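An open day at the Narton robotics club

I had been meaning to get to the Narton open day for years, and this autumn I finally went. The club shares a long building with a printing firm called Clendetti, so you walk past stacks of paper and the smell of ink before you reach a door with a hand-painted robot on it. Inside it was warm, noisy and full of people with laptops balanced on their knees. I loved it straight away.

The club takes anyone from age 15 upwards. There is a beginners' class on one side of the building and a project group on the other, and on open day you can wander between the two and ask whatever you like. I asked a lot. I sat in on the beginners first, who were learning how to tell an arm where its hand should go without tying its elbow in a knot. They do it all on screen to begin with, and the tutor let the mistakes run on a good while before stepping in (there was much laughter when an arm folded itself neatly into its own shoulder).

Then I went across to the project group, and that's where my afternoon went. Their project is called Wumuna, and it is a tidying-up task. A simulated robot has to reach into a muddle of household odds and ends, pick out the thing it has been asked for and put it somewhere sensible. The students write the part that decides how to approach each object, and they can follow along through a view from just behind the gripper, looking out past its fingers.
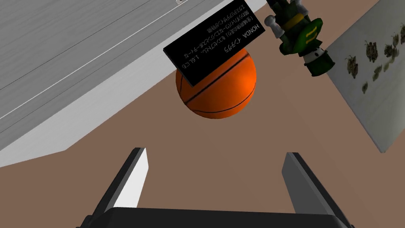

Narton, 2018-10-08

The basketball was my favourite. It sits beyond the open fingers looking very orange and very round, with a black card tilted across the top of it, and I spent ages with my head on one side trying to read the card, which is upside down from there. I got as far as HONDA. The chunky green toy with the yellow 11 on it would be my idea of a nightmare to pick up, with all those grey pegs sticking out! A student told me the round things are worse. A toy gives you plenty of places to get hold of, but a ball needs the fingers lined up with its middle, and if you come in crooked it just rolls off.

We talked for a long time about how far the fingers should open. One pair of students wanted them as wide as they would go on every approach, and another pair thought that was asking to knock the neighbours over. Both had charts. I came away agreeing with whoever had spoken last.

There was a short talk at the end about Đoàn, the contest the group is preparing for in January. Each team gets 6 attempts, 2 of them with a layout they have never seen before, and it's those two that everyone worries about. The group has been swapping its objects around so the program can't simply get used to one arrangement. I hadn't thought of that as a danger, but of course it is, and I've been thinking about it on and off ever since.

Practical bits, if you fancy going next time. The bus stops at the far end of the yard, so allow a few minutes for the walk. Bring your own mug. The beginners' class had places left when I asked, and you don't need to know any programming to join. I've put my name down.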